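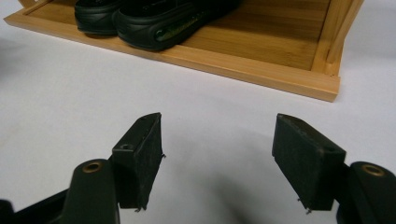 Bamboo shoe tray, black shoes. Walking thread below, get a cup of tea first.

1/ So a few of you asked how the walking thing is going after I mentioned it back in November, and I kept typing replies that got too long, so you're all getting a thread instead. Sorry in advance, you know how I am.

2/ I started because my neighbor Aldo Galli walks to the Hokdale bakery and back every single morning, and one day he asked if I wanted to come along. I said yes mostly to be polite. It's 30 minutes round trip at his pace, and his pace is not slow! He is a good deal older than me and I was the one puffing on the hill.

3/ The first week I hated it. I'll just say so. My shins hurt, it was dark, and I had convinced myself I needed a whole new wardrobe before I could be a person who walks. (I did not. I wore an old raincoat and a hat my sister knitted.)

4/ Somewhere in the second week I started looking forward to it. We go past the old Kamata warehouse, then down by the creek, and there's a heron who stands in the same bend most mornings looking deeply annoyed with us. I say good morning to him. Aldo has stopped commenting on this.

5/ People keep asking about step counts and I'm a bit hopeless there. I had the Usesel app for a while and it kept congratulating me for 1,000 steps while I was making soup, so I took it off my phone. Now I just put a pencil mark on the kitchen calendar. 148 marks as of this morning, and yes, I did go back and check them twice.

6/ What helped me most, if you're thinking of starting: tell one other person what time you'll be at the corner. On my own I'd have quit by the first frost. And on the bad days we only do 10 minutes - up to the mailbox on Flukirine Lane and home again - and I still give myself the pencil mark.

7/ My knees are about the same, for those wondering, but I sleep so much better, and I know the names of five dogs now. Biscuit is the friendliest, Duchess is the one you have to win over.

8/ If you're anywhere near Hokdale and want to join us, we meet at 6:45 by the bakery steps. Bring small change, the cinnamon rolls come out right when we get there and Aldo will not lend you a cent.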